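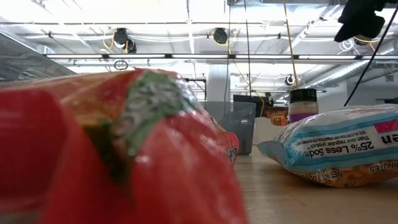
Words by Valentina Gaete
Workshops | September issue

The first thing Thanasis Sarantis says to me is that I mustn't touch the noodles. They have been placed. It has taken him most of Thursday morning to place them, and if I lean on the table he will have to place them again.

I had come to the shared workshop at Bogale expecting something with a bit more swagger. Home robotics, as reported by the people who sell it, is all backflips and polite little waves. Sarantis and his building partner, Mojtaba Ghasemi, have spent 11 months on an arm whose ambition is to put the shopping away. They call it Holus. It would like to pick up a packet, work out what it is, and put it in a grey plastic bin. On a good day it does two of those.

The packets are the hard part. A tin is a gift to a robot, being the same shape every time you meet it. A bag of something crinkly is a different bag whenever you squeeze it, and under the strip lights at Bogale it shines like a wet road. Ghasemi shows me what the software makes of a glossy red wrapper. The outline wanders off across the table, swallows a reflection and comes back with part of the bag next to it.

"It thinks that's one very big snack," he says. "I can see the appeal."

Then there is the reading. Holus is supposed to sort by label, and labels are seldom the right way up when you want them. The noodles lie with their print upside down, promising 25% less sodium than the regular product to anybody standing on the other side. The taco packet, by contrast, says TACO in capital letters and is held in great affection. Both men refer to it as the easy one. When a demonstration is going badly they go back to the taco packet, much as a pub band goes back to the song people know.

The arm itself began as a kit from a firm called Kitov, which supplied the joints and a manual that Sarantis describes as "brisk". The gripper is their own work, and the fourth they have made. The first was too strong, and there are still crumbs in the bench vice to prove it. The second was too gentle and the third fell off. The present one is black, knobbly and a bit sinister, and it hangs over the table with its nose down, like a heron considering a pond.

They have spent 436 pounds on it so far, a figure Ghasemi gives quickly and Sarantis gives slowly. It leaves out the cable. I don't think anyone could put a price on the cable. It drops from the ceiling in black and yellow, and every few minutes one of them looks up, follows a line down with a finger and says "ah".

I ask how they know whether it's getting better. Ghasemi has a notebook for this. Each attempt gets a line, with a tick, a cross or a short remark, and the latest line is number 546. The remarks are the best reading in the building. "Held it by the corner, seemed pleased." "Correct bin, wrong speed." "Picked up table (tried)."

Other members take an interest when the kettle is on. Ulises Orellana, who is restoring a loom at the far end, thinks the whole thing would be quicker with a shelf. Florencio Barrios, whose bench is nearer, has made them a padded mat for the bin and wants it known that he was never thanked for it. He was thanked while I was standing there. He said it didn't count.

We get a proper run after lunch. Sarantis starts it from the laptop and steps back with his arms folded, which I take to be a safety measure. The gripper comes down over the noodles, stops, thinks, shifts a finger's width to the left and closes on the crimped end of the wrapper. Up they go. They turn slowly in the air. For a moment everybody in the room is a supporter, Orellana included.

Holus carries them to the bin, lets go a little early, and they land on the rim, balance there, and slide back on to the table.

"Half," says Sarantis.

"We don't do halves," says Ghasemi, and writes something in the notebook that he won't let me see. Then they set about placing the noodles again, and I go and find my coat.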